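Equipment Planning Report: Should the Lab Buy a Second Two-Arm Station?
Student project, final version
Author: Rachid Abdel Rahman
Project advisor: Osvaldo Pellegrini

1. What I was asked to do

The teaching lab has one two-arm tabletop station. The proposal on the table when I started was to buy a second one in time for the fall, with the order going out in July. My job was to check whether the lab needs it, what it would cost to run, and which supplier to use. I was given three quotes and the booking log for the current station.

I should say early that I went in expecting to write a shopping list. The longer I spent with the log, the less I trusted the reason given for the purchase, which was that "the station is always full."

2. Is the station full?

The log has 351 booked hours for the term. That looks like a lot until you compare it with the sign-in sheet kept at the bench. In 131 of those hours no one signed in at all. Some of that is people forgetting to sign, and I can't separate the two cases. But even if half of the missing hours were used, the station was free far more often than the calendar suggested.

The unused bookings cluster before deadlines. Teams reserve long blocks early, then give up part of the block and don't release it. A second station would be booked the same way. I don't see anything in the proposal that deals with this.

There is also the repair time. The station was out of service twice while a servo was replaced, and both times the wait was for the part. The work took an afternoon. A spare servo on the shelf costs very little next to a second station.

3. The quotes

Satenow offers a full package with two arms, grippers, wrist cameras, mounting posts and a controller. It is the most expensive of the three. The price includes "setup support," and when I asked what that meant I got a link to a page of videos. The warranty covers the arms and leaves out the cables, and our own repair notes mention cables more than anything else.

Patis sells the arms alone. The quote is much lower, but it isn't for the same thing. Once I added mounts, cameras and power supplies, the gap to Satenow mostly closed. Their delivery estimate changed between my first and second email.

Ezzat sells refurbished units. I wanted to like this option. They could not tell me how many hours the arms had run, and they would not hold a price past the end of the month.

None of the quotes includes spare gripper fingers. All three suppliers list them as consumables, so somebody expects them to wear out.

4. Costs missing from the proposal

The original proposal has one line for the station and one for shipping. I added these:

Spare servos and cables, first year: $1,000
Replacement fingers: 4 sets, price depends on the supplier
Bench surface, tape and printed markers: small, but currently paid for out of students' pockets
Staff time for calibration: not budgeted anywhere

The last item bothers me most. Calibration is done by whichever graduate student is around. Two stations means twice the calibration, and the proposal treats that as free.

5. The existing station

I used the tray task as my reference for what a station has to do, as most of the coursework is some version of it. The software side runs on Londadora, which the lab already has set up, so I left it out of the budget. The task needs both arms, two grippers and a clear work surface. It doesn't need the longer reach that Satenow charges extra for. I asked two teams whether they had ever wanted more reach and neither had.
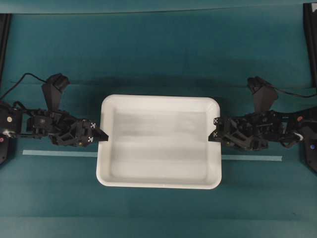

Figure 1. Tray task on the current station, both grippers at the rims of the empty tray.

The markers on the grippers are another small cost that gets skipped. They have to be reprinted and stuck on again when fingers are changed, and calibration has to be repeated afterward. I counted this under staff time.

6. Recommendation

Do not order a second station in July. Spend the $1,000 on spares now, and change the booking rules so that a block is released if the team hasn't signed in during the first half hour. Run that for one term and look at the log again.

If the station really is full after that, I would go back to Satenow, but only with cable coverage added to the warranty in writing. I would not use Ezzat without a record of running hours.

7. Weak points in this report

The sign-in sheet is unreliable and my main argument leans on it. I also only looked at one term. Professor Pellegrini pointed out that enrollment may go up next year, and I have no figures for that. The quotes will have expired by the time anyone acts on this, so the prices need to be requested again.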